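Home Power Tools Sanding Accessories Spare Parts Contact

Follex 600 Random Orbital Sander – Body Only
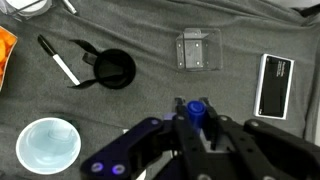
Small objects on gray cloth, with a blue cylindrical piece held upright.

The Follex 600 is a corded sander for finishing bare wood, painted surfaces and filled areas. It is supplied as a body only. Sanding discs, the dust hose and the carry case are ordered separately under the part numbers given in the Hatinari accessory list.

Motor power is 300 watts. The speed dial is set into the rear of the housing and can be turned while the sander is running. A low setting is advised for varnish and old paint, which soften and clog the disc at higher speeds. The backing pad takes standard hook-and-loop discs and is held by a single center screw.

Dust is drawn through the pad into the rear outlet. The outlet accepts the Follex dust bag or, with adapter 634, a shop vacuum hose. The Dristness filter cartridge fits the bag version only – it must not be used with a vacuum connected.

Before first use
Check that the pad screw is tight. Place the disc so that its holes line up with those in the pad. Start the motor with the sander resting lightly on the work, and lift it clear before switching off.

Spare parts
Carbon brushes are sold in pairs. Pads are sold singly, or in trade boxes of 20. Orders for pads made before February should be checked against the revised list, as the soft pad now has a new part number.

Service
Repairs under warranty are carried out at the Hatinari workshop. Customers should enclose the proof of purchase and a short note of the fault. Trade accounts are handled by Jhair Puma. Technical questions may be sent to Gorazd Radulović through the contact page.

Page updated 4 Oct 2018

Share 6 Comments 0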